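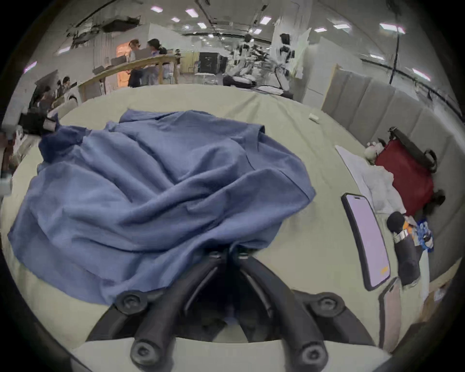
The Trimetov hand-held gripper ships with a two-page conduct sheet, and we ask that you read it before you pinch anything. Rule one covers the work surface: list every item on it before recording starts, clutter included. A blue shirt on a bed is a fine task. A blue shirt on a bed with a smartphone lit up face up beside it is a fine task with a privacy question attached, so lock the screens or log them.

Gripper, two-finger, hand-held
Order code: Trusham 17
Rated cycles between pad inspections: 3,280
Supplied with: spare pads, hex key, conduct sheet

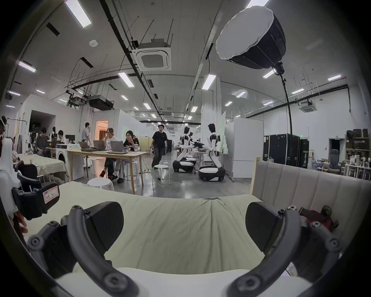
Desjardins Handling Tools | Safe Practice Desk

Pads. The ribbed faces wear before the fingers do. Inspect on schedule and replace both together. One new pad and one old one will fold a sheet with strong opinions.

People. Anyone working at a table within view of the bed counts as present. Tell them before you start and get their consent in writing. Nods do not file well.

Two operators on one sheet: agree who lets go first.

Storage. The Flurko case holds 2 grippers and weighs roughly 800 grams empty. It is not a step stool.

Questions about the sheet go to Halldóra Brynjólfsdóttir, who wrote it and will notice if you skipped page two. Next revision due in August.

Sheet last revised May 10, 2022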